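Docs > Shokri > Bouquet Wrapping

# Shokri Bouquet Wrapping

Print this page | E-mail this page

Version 2, 2020-04-01. Clips of artificial flowers being wrapped in kraft paper on a wooden table. There are 254 of them. An earlier page promised 1000, and we would not trust that number.

"Wrapped" is a generous label. It was applied per session, before anyone watched the clips, so check it yourself.

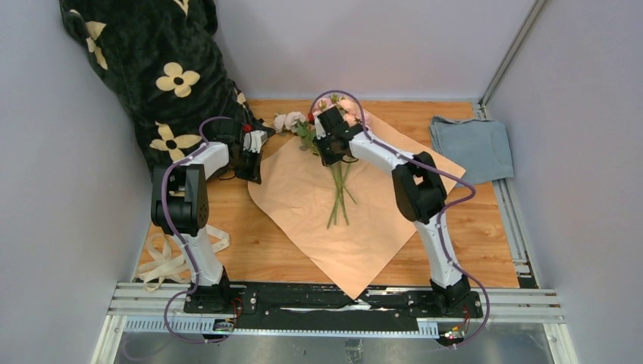
Fake stems keep whatever bend you give them. Whether any of this carries over to fresh roses is doubtful, and the Plonix notes claiming so cite no test. The `quality` column was filled in for 77 clips only. Skip it.

Contact: Jerden data desk | © Zolten | Back to top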